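Hortensia Salinas doesn't want to be called a robot person

I'd expected a workshop. What I got, when I went up to see Hortensia Salinas at Prostlow, was a desk, two monitors and a very good cup of tea (her sister Ximena makes it, more on her in a minute).

Prostlow runs the canteen kitchens for Başaran's offices in Stultport, and for eight years Hortensia ran the early shift there, in at 4 a.m. to get the bread out. Since March she's been teaching a kitchen robot called Vurnik where things go, and nearly all of that happens in a simulated kitchen on her screen. "I still start early," she told me. "I just don't smell of onions at lunchtime!"

So what does a cook do in a made-up kitchen? Mostly she sets it up and watches. A loaf on the worktop, a spoon, things left on the floor, and off it goes. She has got through 1,180 runs so far and writes notes on the ones that bother her. "The engineers look at the arm. I look at the floor, because in my kitchen something on the floor is somebody's ankle."

I asked what the 14 people on her old shift make of it all. She took a while over that one. "Two of them won't talk to me about it, and I understand. They've been told the hours are safe, and they've been told things before." The clearing-up would go to the machine first, she said, and some people rather like clearing up. It's when they chat.

Ximena, still on the shift, put her head round the door at this point. "Ask her who does the tidying when it stops!" I did ask. "Ximena does," said Hortensia, and they both laughed, though I noticed that Ximena's note about it was pinned above the desk, with a request for paid training hours underlined. Prostlow has agreed to the training. The hours are still being argued over.

Before I left she brought up a few views of the kitchen she'd been working with that morning.
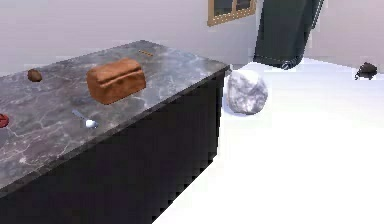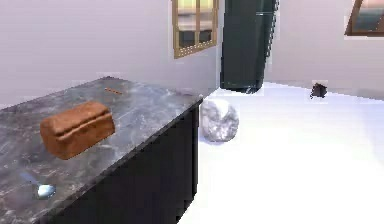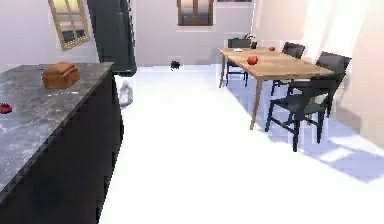
The simulated kitchen on Hortensia's screen, with the loaf on the worktop in all three views.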